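Frequently Asked Questions - Plistus Student Robotics Club, Prutcombe

Updated July 11, 2020

Who can join the club?

Any student of the school from ninth grade up. You do not need to know programming before you come. Many of our members had never written one line of code when they started, and they learned it from the older students. If you are in eighth grade and very interested, please write to us and we will talk with your parents.

How many members do you have?

We have 23 members now. We work in small teams, and each team has one arm and one computer. We can take new members until we reach the limit of the room, and after this we keep a waiting list.

What does it cost?

The fee is 20 dollars for one school year. It pays for small parts, tape, cables and the entry to the Pullum competition. If the fee is difficult for your family, please tell Mr. Verhoeven in private. No student was ever sent away for this reason.

Who leads the club?

Arnout Verhoeven, who also teaches physics, is responsible for the club. The daily work is led by the students. Every team chooses a captain in February, and the captain decides who drives the arm, who writes code and who keeps the logbook. It is allowed to change roles during the year, and we recommend it.

What is the Kitchen Project?

It is our main project for this season. The arm must learn to pick up toy food and toy dishes in a small play kitchen and put them in a correct place. First a student moves the arm by remote control and the computer records the movements. Later we train a program on these recordings, and the program tries to do the same task alone. We have 173 good recordings so far. A recording is good when the task is finished and the log file has no missing parts.

Why do you use a toy kitchen and not a normal one?

Toy objects are light, and a plastic carrot does not break when it falls from the gripper. The shapes are also quite different from each other, so there is a lot to learn for the program. And we can carry the whole kitchen to the open day.

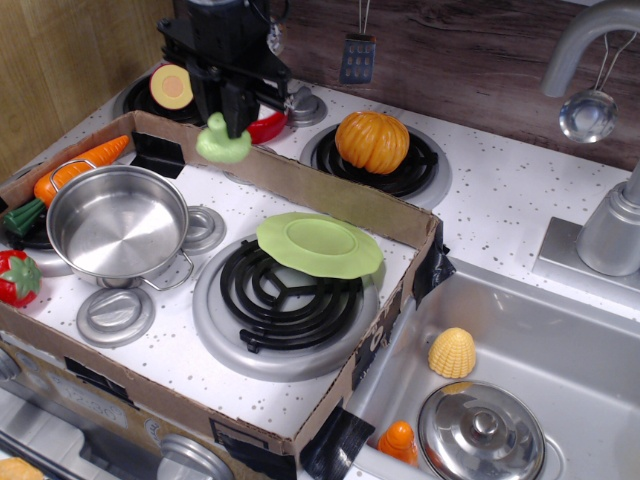
The gripper with a light green toy piece, just above the rim of the cardboard box on the stove.

What is the cardboard box for?

The box gives the task a clear border. An object is inside or it is outside, and the judges can decide this quickly. It has low walls, but for a beginner they are high enough to be a problem. Most new drivers lower the arm too early and touch the wall. Please go over the wall first, then stop, then go down.

We put black tape on the corners and edges. If you see that the tape is coming off, please replace it before you start a new recording.

Can the objects be in any place?

Yes, and they should be. Between recordings we move things to the burners, into the sink or into the box. If every object always has the same place, the program learns only the place and not the object. The metal pot is one of the harder objects for our vision program, as it reflects the light. Please do not remove it from the kitchen to make your results better.

Is it safe?

The arm is slow, but it is stronger than it looks. We have 2 rules which have no exceptions. Hands stay out of the kitchen when the arm is on, and one person always stands next to the stop button. A member who breaks these rules does not drive for the next two meetings.

Which programming language do you use?

Python, for almost everything. Our own control program is named Hứa. The older members wrote it and the documentation is not complete yet - if you like to write clear text, this is a very useful job and you can begin with it on your first day.

Can I use the recordings for my own school project?

Yes, if you are a member. Please write the name of the club in your report and do not change the original files. Make a copy and work on the copy.

My team has a recording where the object fell. Should I delete it?

No. Move it to the folder "failed" and write one sentence in the logbook about what happened. We look at these recordings together at the end of the month.

How do I sign up?

Take a form from the door of the physics room, or ask your class teacher for one. A parent must sign it. We answer every form within one week.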